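# Fosham's lending room opens its doors for October

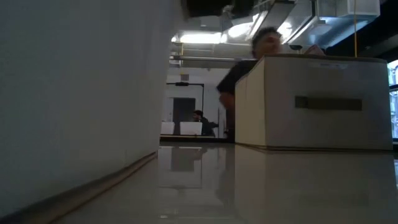

*A white cardboard storage box on a tabletop.*

After a long summer of sorting, labeling and a fair amount of tea, the Fosham local history room is welcoming readers again this month, and what a pleasure it is to be able to write that! The collection now runs to about 3000 letters, postcards and family photographs, many of them handed over by households out toward Trallau who had kept them in attics and kitchen drawers for years.

Viera Štefanec, who has looked after the collection through 2 moves, says the Ardeleanu family papers will be the first thing most people ask for. "They wrote to each other constantly, mostly about plums and the weather," she said, "and I could read them all day."

Luminița Căpraru will be on hand in the afternoons to help with older handwriting – bring your own puzzling letters along, if you have them. Readers can borrow copies for up to three weeks, and the originals stay in the room. Doors open at 10 in the morning, and there's no need to book.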